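Bed Making Challenge: robotics club gallery

Tunstall Robotics Club, term project. Page updated April 2, 2018

Quick one as the next session is nearly on us. The task this year is bedrooms: tidy the bed, blanket flat, pillow at the head end, loose bits off the mattress. Two arms, one bed, 20 minutes on the clock.

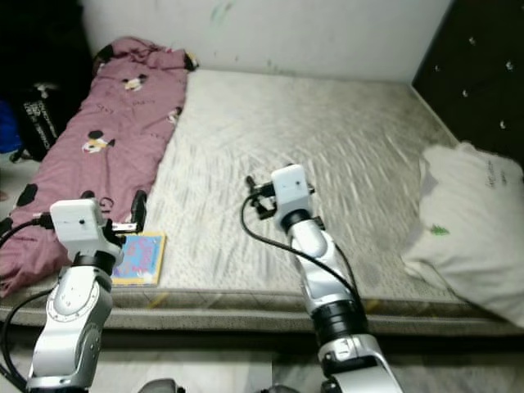 Scoring is out of 300. Blanket is worth 100 of that so most of our practice has gone there. Cloth is horrible. It never lands the same way twice and the grippers either pinch too little or grab a great fistful. Left arm does the corner, right arm smooths, that's the plan anyway. We've swapped the order more times than I can remember.

Pillow next. Easier to grip, harder to put down straight. Best run so far got us 200 overall, lost the rest on creases and one very wonky pillow. Judges at the Briline heat are strict on creases, so we're told.

Small flat things (books, cards etc) are still the weak spot. Fingers slide over the top and push them along insted of getting under. Two ideas being tried: tip the wrist further over, or nudge the thing to the edge of the bed and take it from there. The second group likes the edge one. First group doesn't.

Still to do before October:
slower close on the left gripper
cables tidied, they catch when the arm turns
new start position for both arms
write up the Filtetano rules changes and get them on the wall

New members welcome, no experience needed, bring a notebook and something to eat. Code is in the shared folder under Holla, please dont edit the main copy without asking first. More pictures when there's time to sort them.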